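**Brevari sleepover weekend: was it worth what they spent?**

Posted in: Campaigns and Activations

---

**mortarboard_77** wrote:

Starting a thread on this as it keeps cropping up in the general chat and getting lost.

For anyone who missed it, Brevari (the bedding lot) took over a guest house in Prustesach for two nights in April. People entered a draw on the website, winners got a room, dinner, a packing workshop and a bag of stuff to take home. 2,000 people entered and 300 of those were invited to at least part of it, most of them for the daytime session only. The overnight rooms went to a much smaller group.

My view is that it was a decent idea done in the wrong order. They spent the money on the building and the dinner, then had very little left for telling anyone it had happened. I work two streets from the place and only knew it was on when I saw the banner being taken down.

Has anyone got a view from the inside, or did anyone go?

---

**pelmet** wrote:

I went, daytime only. Entered on a whim and forgot about it until the email came.

It was fine. You got a time slot and a wristband. The ground floor was the shop part, with the full range on shelves and staff who did know their thread counts. Upstairs you could go in and out of the rooms, lie on things, ask for a different pillow. I liked that bit. Nobody hovered.

The food was by a local caterer and there wasn't enough of it after two o'clock.

I haven't bought anything since. I might have done if they'd given us a code on the day. The code came by email nine days later and I'd lost interest.

---

**ledger_and_line** wrote:

Nine days is poor. Any follow-up should be in the inbox by the next morning, and it should be written before the doors open.

I disagree with mortarboard about the building, though. If you sell bedding then people sleeping in it is the whole pitch. You can't do that in a shopping centre with a pop-up stand. The building was the one thing I'd have kept and I'd have cut the dinner.

---

**mortarboard_77** wrote:

I'm not against the building. I'm against taking all of it for two nights. Half the rooms would have done, and the difference would have paid for local radio and some posters at the station.

---

**quaywall** wrote:

Has anyone seen what it cost? People are saying "what they spent" and I can't find a number anywhere.

---

**ledger_and_line** wrote:

Not published as far as I know. I've priced similar jobs and I'd rather not guess in public. The venue, the staff and the insurance are the big three. Insurance goes up a lot as soon as anyone stays overnight.

---

**pelmet** wrote:

I should have said more about the packing workshop, as it was the part people talked about on the way out. It was run by someone from Zuvix, who make the travel bags. They showed you how to fold trousers and jackets for a small case, then you had a go yourself. I have folded everything their way since.

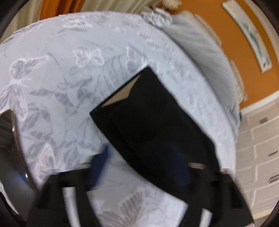
*Black on the pale bedspread, folded.*

So if we're asking what stuck, it was a partner's demonstration. I could draw you the Zuvix bag from memory and I'd struggle to describe the Brevari logo.

---

**quaywall** wrote:

That's the usual problem with partners. The sponsor with the smaller budget brings the thing people can do with their hands, and walks off with the attention.

---

**tinhat_tilda** wrote:

I'd push back on that. Brevari paid for a room full of people to spend forty minutes around its beds. Whoever was talking at the front, the customers were in the right place. You don't need them to recite the logo.

pelmet says they remember the pillows and being left alone. I'd call that a good result for a bedding firm.

---

**pelmet** wrote:

I remember it, but I haven't bought any. Both are true.

---

**ledger_and_line** wrote:

How long ago did you last buy bedding before that, though? Most people do it once every few years. Judging this on sales in the first season is harsh. With crisps or beer you can look at the next month's figures. With a duvet you need to be patient and keep in touch.

---

**mortarboard_77** wrote:

Fair, but then you need a plan for keeping in touch. They had 2,000 addresses from the draw. What did the people who didn't win get?

---

**sockdrawer** wrote:

I can answer that as I was one of them. I got "Sorry, you haven't been lucky this time" and then nothing at all. No offer, no newsletter. I checked the junk folder before posting this.

---

**mortarboard_77** wrote:

There you go. That's the cheapest part of the whole job and it was left undone.

---

**quaywall** wrote:

Could be a permissions thing. If the entry form only asked for consent to run the draw then they can't go on to send adverts. I've seen that happen. The legal person signs off the form early, nobody tells them there's a mailing planned, and by the time it's spotted the form has been live for weeks.

---

**sockdrawer** wrote:

There was a tick box. I ticked it. I remember because I usually don't.

---

**quaywall** wrote:

Then I have no excuse to offer them.

---

**tinhat_tilda** wrote:

Worth comparing with the Karakaya one. Same sort of size of company, coffee instead of bedding, and they did a van that parked outside a different office block each morning. They handed out 1,000 cups over the run, and every cup had a card with it for a second one free at a named café. Dull to look at and no one wrote it up, but the cards came back and they could count them.

---

**ledger_and_line** wrote:

I don't think those compare. Free coffee is a sample. The guest house was an experience in the proper sense, you had to give up part of your day for it. People who give up part of a day are worth more to you than people who took a cup on the way to the lift.

---

**tinhat_tilda** wrote:

Worth more if you do something with them afterwards. We've just established that they didn't.

---

**ledger_and_line** wrote:

Yes, all right. I'll give you that one.

I'd still sooner fix the follow-up on the guest house than try to make the van more interesting.

---

**pelmet** wrote:

One more practical point in case anyone here is planning something like it. The time slots were too tight. They let the next group in before the last one had left the upstairs rooms, so the landing was jammed with people holding coats and there was nowhere to put them down. A rail by the front door would have sorted it. Also the signs for the toilets were at the back of the building, by the toilets.

---

**mortarboard_77** wrote:

Thanks, that's the sort of thing I was after. I'll add the coat rail to the checklist thread.

Does anyone know if they're running it again? I emailed the press address and had an automatic reply.

---

**sockdrawer** wrote:

The draw page is still up, but the form has been taken off it. It says "Thank you for your interest" and has the old dates at the bottom.

---

**quaywall** wrote:

Someone I used to work with has done a bit for the agency. I'll ask and post back if I'm allowed to.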